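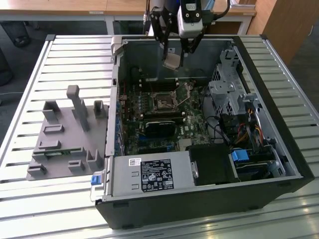
Teardown demos: how many before the policy stops embarrassing me?

slotwise
Started collecting in March and I'm having way too much fun, so I figured I'd post where things are. The task is desktop teardown and rebuild on a slotted aluminum table: memory, CPU, the small stuff. One arm, teleoperated, parts go to and from a gray fixture plate next to the tower. I have 200 demos so far and I'm aiming for 499 (the folder naming script breaks at 500 and I refuse to fix it). The memory modules are going great! The processor is where I'm stuck. Out of my last 57 tries at the socket I kept 47 and tossed the rest. Do you all throw away the ugly ones?

berrylatch
Keep them! Maybe not the ones where something bent, but a fumble followed by a recovery is the best data you'll ever get. If every demo is a clean straight-down approach, the model has no idea what to do a couple of millimeters off, and it will be a couple of millimeters off all the time.

Drasel_bench
Going to disagree with berrylatch. We did teardown at Drasel with a mix of clean and messy and the policy learned to hesitate. It would hover over the socket and wiggle, because that's what the tired operator did after lunch. Clean first, then add recoveries on purpose, labeled.

berrylatch
Hesitation is an operator problem though. Swap drivers more often.

Drasel_bench
We did swap drivers. We got two kinds of hesitation.

slotwise
lol ok. I saved the rejects, so I can train both ways and compare. Just me driving so far, which probably doesn't help.

ohm_sweet_ohm
Love this task. Question about the fixture plate, are the holders always in the same spot? The first plate I printed was from the Greseo files and I never moved it, and my policy was basically playing back a recording. Nudged the tower an inch and it went for the power supply.

slotwise
Same spot for the first 100 or so, then I started shifting the plate between sessions. The tower I rotate a little too, though not much, the reach gets bad on the far side of the case. I do want a second tower with a different board.

ohm_sweet_ohm
Get the second tower before you do the next 299. Seriously. Any old office machine from the recycler.

clodunberg_kit
Watch your lighting too. Bare slats throw glare like crazy and it changes all day if you're near a window. I run half my sessions at 9 am and half after dark and it helped more than any augmentation I tried. Some people put matte tape over the slats but I'd leave them alone, you want the model to see that stuff.

Drasel_bench
Agree on the glare. Also log whether the retention frame starts open or closed. We mixed those up in one batch and the labels were useless.

slotwise
Uh oh. I have not been logging that. Going back through the footage tonight, wish me luck!

berrylatch
Post the comparison when you have it. I want to see the messy set win.

slotwise
Will do. Berrada's loader can filter by tag, so both runs should be easy to set up once I've tagged everything. Second tower is on the shopping list for this month.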